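Call for participants: household heating and indoor humidity study

Furnwood Building Research is recruiting households for a study of indoor humidity in older rented and owner-occupied homes. The work forms part of the Ondum project, which examines how heating patterns affect condensation on cold external walls. Monitoring begins in the second half of September 2020 and ends the following March.

Eligibility

Applicants must live in a house or ground-floor flat with solid external walls and no cavity insulation. The property must be the applicant's main home and must be occupied for at least 5 nights in each week of the monitoring period. Homes with whole-house mechanical ventilation are excluded. Homes with a single extractor fan in the kitchen or bathroom may be included. Tenants need written permission from the landlord before sensors are fixed to walls – a template letter is supplied on request.

We have 56 places. Thirteen of these are reserved for homes heated mainly by electric storage heaters, which were under-represented in the pilot.

What takes part in your home

A fieldworker will visit twice, once to install the sensors and once to remove them. Each visit lasts up to two hours. Sensors are placed in the main living room, one bedroom and the bathroom, at head height and away from radiators and direct sun. They record air temperature and relative humidity every ten minutes and run on batteries. A further sensor is attached to the inside surface of one external wall with removable putty.
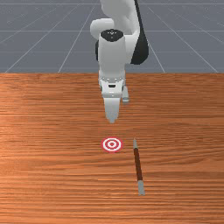
Do I need a broadband connection at home?
The sensors store their own readings, and the fieldworker downloads them at the final visit.

Participants are also asked to keep a weekly diary. It covers the hours the heating was on, whether washing was dried indoors, and which windows were opened for more than half an hour. Entries can be made on paper or by email. A missed week does not end participation, but three missed weeks in a row will.

Payment

Each household receives a shopping voucher after the first visit and a second after the sensors are collected. Vouchers are issued per household and cannot be exchanged for cash.

Data

Readings are stored under a household number. Addresses are kept separately and deleted when the final report is accepted. The Jakano and Ivanyshyn laboratories, which carry out the moisture modelling, receive the readings and the wall construction type only.

How to apply

Request an application form from the Furnwood study office, quoting reference 3856. Please state the type of property, the main form of heating and whether you rent or own. Forms are considered in order of receipt until all places are filled – a short reserve list will then be kept.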